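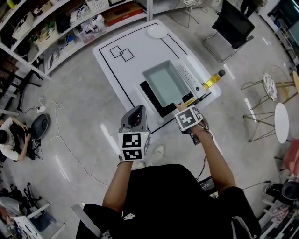
At the white table, Drerstead.

Plarnalura Lending Room: progress report to the Rimkutė Fund
Reporting period: October to May
Report date: Tuesday, May 31, 2022

1. Where we are

In the last report we wrote that the lending room would open before winter. It opened in October, two weeks after the planned day, and it has stayed open on all planned evenings except one, when the street had no electricity. The idea is the same as in our application. People in Drerstead can borrow household things that they need only once or twice in a year, such as a carpet cleaner, a long ladder or a preserving pot, and they bring them back after one week.

At the end of the period the room had 375 registered borrowers. Our goal for the whole first year was 300, so this part of the plan is already reached. I must say carefully that a registered borrower is not always an active one. Many people registered in the first month out of curiosity and have not borrowed anything until now. We will write to them in the summer and ask what they would like to find on the shelves.

2. What people borrow

We expected that the electric tools would be the most popular, and we bought them first. In reality the kitchen things go out much more. The big preserving pots were reserved for many weeks in autumn, and in December we had a waiting list for the folding tables and the chairs. The sewing machine is also almost never at home. The two drills were borrowed less than we hoped, maybe for the simple reason that most families in the town already own one.

The carpet cleaner deserves its own paragraph. It is the most wanted thing and also the one which makes the most trouble. It came back three times with the hose blocked, and one time without the small brush. We now give a printed page with it, and Igor Šťastný shows each borrower how to empty the tank before they leave. This takes five minutes and the complaints have become fewer.

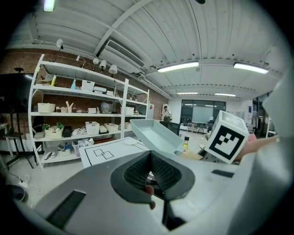 Zdeňka Paulík
Project Coordinator, Plarnalura Lending Room

3. The catalog

The catalog was the weakest point of the first months. We began with a paper notebook and moved to a shared table on the computer in January, and for some weeks both were in use. As a result, some loans were written down twice and others not at all. Matěj Bednárik went through all the old pages in February and corrected what he could. From March we use only the computer table.

Each thing now has a number painted or tied on it, a short name, the date when it came to us and the name of the person who gave it, if this person agreed. We have also added one line for missing parts. Before this line existed, a borrower could be asked for a lid that had been missing from the beginning. It happened to a lady with a steam cooker, and we have apologized to her.

There are still 38 things without a proper entry. Most of them are small: baking forms, clamps, a set of measuring cups. We decided not to lend them until the entry is made, and this work will be finished in the next period.

4. Repairs

In the application we promised that simple repairs would be made by us. Dušan Oravec is doing them on two evenings each month. He has changed cables, glued chair legs and sharpened the garden shears more often than he would like. For bigger repairs we pay the shop in the next town. The pressure washer was there twice, and after the second time we agreed with the shop that it is not worth a third.

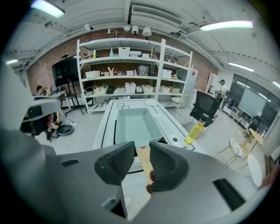
The cost of spare parts was higher than in the budget. Seals and filters are cheap alone, but the shipping often costs the same as the part. From April we collect the orders and send them once per month. A borrower must then sometimes wait longer, but we think that this is acceptable when we tell them clearly on which day the thing will be ready.

We also had a discussion about deposits. At the beginning we asked for a deposit for everything over a certain value. Two families told us openly that they could not borrow the heater because of it, and that was in January, when they needed it most. The deposit is now replaced by a signed form. Until now no thing was lost under the new rule. One ladder was late by a month – it had gone with its borrower to his sister, and it was returned with a jar of honey.

5. Money

From the second part of the grant we have spent 2867 euros in this period. The largest part went to the rent and heating, which became more expensive for everyone in the town. The second largest was the purchase of new items. Spare parts and outside repairs come after this, and the rest is insurance and printing. The full table with copies of the invoices is sent separately by Juraj Michalík, who keeps our accounts.

We ask the Fund for permission for one change. The line for advertising is almost not used, as people hear about us from their neighbors and from the notice board at the bakery. We would like to move this money to spare parts. The total sum would stay the same.

6. Difficulties

The biggest difficulty is storage. We were offered many large objects, and in the first weeks we were too polite to say no. We accepted two exercise bicycles and a very heavy mangle, and none of them was borrowed even one time. We now have a written list of what we take and what we do not take, and it hangs next to the door. The bicycles were given to the sports hall. For the mangle we have not found a solution.
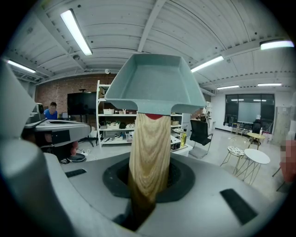
The second difficulty is the opening hours. Our evenings are good for people who work in the town, but those who work in shifts come to a closed door. We tried a Saturday morning in April and it was full from the first hour, so we want to keep it, at least once a month. For this we need one more person who knows the catalog. Two borrowers have offered their help and will start to learn it in June.

The third is a matter of language. The instructions of many machines are only in one language, sometimes one which none of us can read. Igor has started to write simple pages of his own, with big letters and few words. Eleven of these pages are finished – the carpet cleaner, the sewing machine and the paint sprayer were the first ones.

7. Plan for the next period

In June we finish the missing entries in the catalog. In July the room is closed for two weeks, and in this time we will check all electric items for safety, as the insurance asks. The check will be made by the company Wisano, and their offer is attached to this report.

In September we would like to hold an evening about preserving fruit, before the pots go out again. The date depends on the plums. We will send it to the Fund when we know it, and you are of course invited.

Attachments: offer for the safety check, list of items we accept, loan form (new version)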